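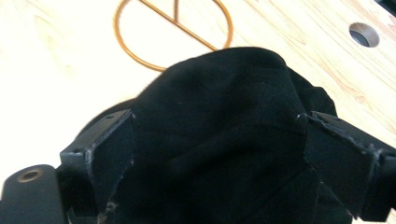
Figure 6. Hand-held gripper closing on a gathered black cloth in the garment task. A copper-colored wire loop lies on the table behind it.

5.3 What the hand-collected demonstrations do and do not show

Bayram and Dursun reported that demonstrations recorded with a hand-held gripper could replace remote control for cloth handling. We repeated their comparison on our own table and are less convinced. Our operators recorded 900 demonstrations with the hand-held tool and 251 by remote control of the Oltanwood arm, using the same garments in both cases. The policy trained on the hand-held set did better overall. But that set is more than three times larger, and the original study had a similar imbalance that was never corrected for.

Grasps of the kind in Figure 6 are where we have most doubts. Black fabric between two black fingers leaves very little contrast at the contact line, and the fingers hide much of what they hold. A person holding the tool can feel through the handle whether the cloth is slipping. None of that reaches the recording, so the policy is asked to copy a decision made partly on information it never gets. Operators using the Plurkden remote station had only the camera view. They were slower and visibly annoyed, yet their corrections at least came from something the policy could also see.

Cutting the hand-held set down to 251 demonstrations removed most of its lead on folding. On hanging, a small difference remained, which we would not build a claim on given 100 test trials per condition. The Tarik baseline was not rerun at the smaller size, and we can't say how it would rank.

Wear is a second problem. The finger faces in Figure 6 are scuffed and the upper edge of the right finger is rough. Rough plastic may grip cloth in a way that clean plastic does not. Yüksel treats finger condition as constant over a whole collection, an assumption we also made when planning ours and no longer trust. We did not log finger changes before October, and the earlier recordings cannot be sorted by wear after the fact.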